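Ticket: Buso dot-grid pages, print offset on reverse side
Product: Buso journal templates, 200-page set
Status: Resolved

Reported issue
Customer prints the Vundton daily layout double-sided on loose sheets for a disc-bound journal. Dots on the back of each sheet sit 2 mm lower than dots on the front. Single-sided prints are correct. Problem first noticed in December, after a change of paper.

Checks done
Page scaling was set to "Fit to page." Changed to "Actual size." Dot spacing is now correct on both sides, offset unchanged.
Flip setting confirmed as long edge.
Template file downloaded again from the Brillaston library. No change.

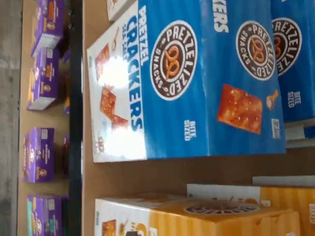

Printed a 24-sheet test on the old paper. Offset gone. Reloaded the new paper, offset returned. The new paper is heavier and has a slight curl toward the print side. The duplexer feeds it late on the second pass.

Fix
1. Set paper type to "Heavy" in the driver, not only on the printer panel.
2. Load with the curl facing down.
3. In the template settings, open Reverse Side and enter a vertical shift of 2 mm upward.
4. Print one sheet and hold it against a window before running the full set.

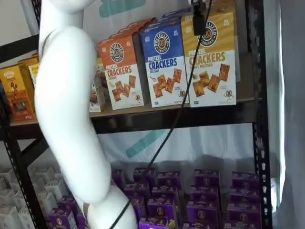

Attachment 2: white robot arm, black shelving behind.

Follow-up
Customer reports front and back dots line up. The Figueroa weekly layout keeps its own Reverse Side value, so the shift has to be entered there separately. Habit tracker pages have no dots on the back and need no change. Undated monthly pages not tested.

Closed by support. Reopen if the offset changes with the next pack of paper.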